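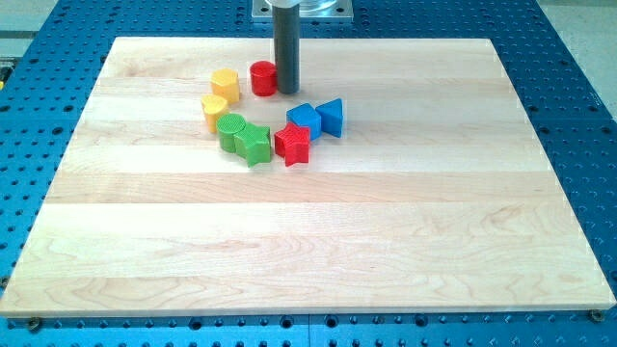
Coloured wooden shape blocks on a pale board, set on a perforated blue table.

I've been welding pipe for 21 years and I still get told, most weeks, that a repair is a failure. The latest was a site manager at Dilberg who wanted a whole spool scrapped over one patch of porosity you could have covered with a thumbnail. I said I'd grind it out and put it right before lunch. He looked at me as if I'd offered to fix it with chewing gum.

I think we've got ourselves into a silly place with this. The procedure allows a repair, the inspector is happy to look at a repair, and then somebody in an office decides that a perfect weld map looks better in the handover folder. So off it goes to the skip, and we cut and fit a new one. New joints, mind you – each one with its own chance of going wrong.

Back in February we had a run of 46 joints at Hollmann and five of them came back with something on the film. Slag, mostly, and a bit of poor fusion at the root on one. Jana Stüber was doing the inspection and she marked them up properly, depth and all, so I knew where to dig. That's half the job. If you're grinding blind you take out twice the metal you need and then you've got a great big trench to fill, with all the heat that goes into it.

I do see the other side. I've met repairs that should never have been let near a pipe, where some lad has buttered over the top of a crack and hoped for the best. And a second go at the same spot makes me nervous, a third I'd refuse. Cut it out by then, fine, no argument from me.

But please, let's look at the fault before reaching for the saw! Vendent keep a repair log for every welder, open for all of us to read, and I was dead against it when it came in. Felt like a naughty list. Now I quite like it – I found out I stop and start badly in the overhead position, and I've been working on that since.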